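The Sweater Situation

My mother has a theory that you can tell everything about a person from how they treat a wool sweater. By that measure I am a war criminal. Since March I have shrunk two, felted one so thoroughly it could be used as a trivet, and turned a cream cardigan the color of weak tea.

The cardigan was the one that hurt. It came from Rinaldi, a shop so quiet and so expensive that I whispered the whole time I was in there. It was a birthday present to myself. I wore it for one birthday.

So I have spent the spring learning to do laundry, at an age when I am supposed to be learning about annuities. I started by reading care labels. If you have never read a care label, imagine a very short horror comic drawn by someone with access to only five shapes. There is a tub. There is a tub with a hand in it. There is a tub with an X through it, meaning, I guess, good luck out there.
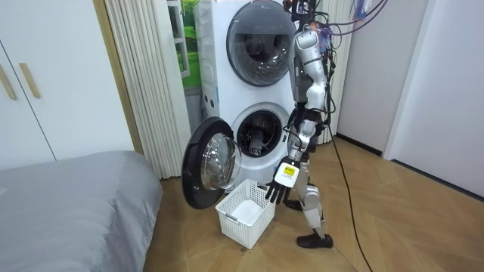 Can you wash a wool sweater in a machine at all?

If the label shows a plain tub or says machine washable, you can, on the wool or delicate cycle with cool water, a low spin and a detergent made for wool. If it shows the hand in the tub, use the sink.

I wish I could say I worked this out for myself. I got it from Carmela Sorrentino, who lives downstairs and used to do alterations, and who looked at my trivet for a long time before she spoke. "What did you wash this on?" she asked. I said normal. She said, "Normal for what?"

It is a fair point. Normal, on most machines, means a long tumble in warm water with everything else you own, and wool hates pretty much all of that. The fibers are covered in tiny scales. Get them warm and wet and knock them around and the scales grab onto each other and won't let go. Hikers pay good money for felted wool. I had made mine by accident, in a women's medium.

Carmela's other big rule is about sudden changes. Cool wash, cool rinse. No going from a lukewarm sink to a freezing rinse because you got impatient, which I do, about most things. And no wringing. You squeeze. Then you roll the sweater up in a dry towel like a burrito and lean on it. I have come to enjoy the leaning. It is the closest I get to Pilates.
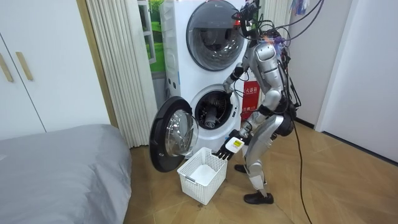 Then there is drying, which is where I lost the second sweater, a green crewneck I'd had since my first job. I washed it beautifully. I was so proud of how I washed it. I then hung it over the shower rod, where the weight of the water pulled the arms down until it would have fit an orangutan. You are supposed to dry a sweater flat. My apartment does not have a lot of flat. What it has is a bed and a kitchen table, and for most of April one or the other had a damp pullover lying on it with its arms out like it had fainted.

My cousin Corrado Sala thinks this is all ridiculous. He buys acrylic, washes it on hot, and looks fine. He looks great, even. I've asked him not to come around while I have things drying.

I did buy a mesh drying rack in the end, from a place called Drornell that sells only things that fold. It has 27 customer reviews, 26 of them from people who could not get it to fold. I am with the majority. It now lives permanently open in the hallway and I edge past it sideways every morning holding my coffee.

The detergent question nearly finished me. There's a wool wash called Kudcombe that the knitting people swear by, and I went looking for opinions on it, which was a mistake. The thread I found had 262 replies. By the second page two of them had stopped talking about detergent and were arguing about a sheep festival in a different state. I bought the small bottle. It smells like a cedar closet belonging to somebody with better manners than me. The sweaters come out soft, and I have nothing more scientific to report.
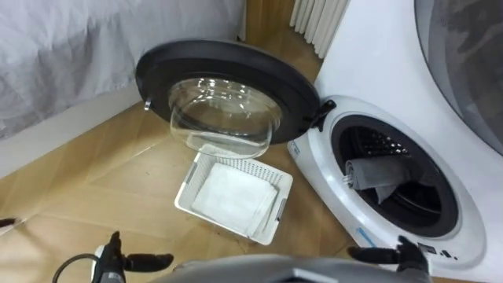
Moths, I should mention, are the other half of the problem, and the half I was not ready for. I had been putting my winter things away in June exactly as I'd last worn them, on the theory that a sweater isn't dirty if it only went to dinner. Moths disagree. More exactly, their larvae do. They like a bit of skin oil and a drop of soup, and they are happy to eat the sweater to get at it. You wash first, then store. Everybody's grandmother knew this. Mine certainly did, and must have told me, probably while I was watching TV.

My coworker Haruto Tanabe freezes his. He puts each one in a zip bag, gets the air out, and leaves it in the freezer for a couple of weeks before it goes in the closet. I tried it. For two weeks I could not get at the peas.

The cedar blocks are mostly for morale, I'm told. You sand them now and then so they keep smelling like something. I have eight of them. I've sanded one.

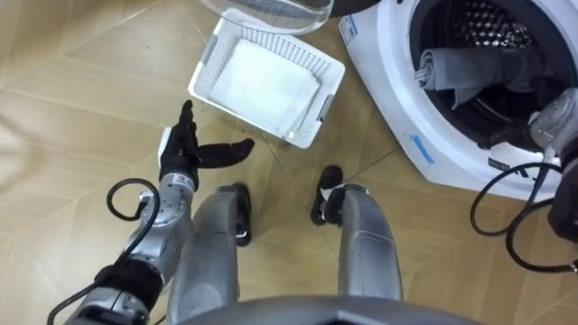 As for the trivet, I still use it. It's a very good trivet. The tea-colored cardigan went to Natalina De Luca, who dyes things in her garage and said she could get it to navy. It came back yesterday and it's more of a storm gray, with one darker cuff. I've decided I like it. I have not decided what to do when it needs washing.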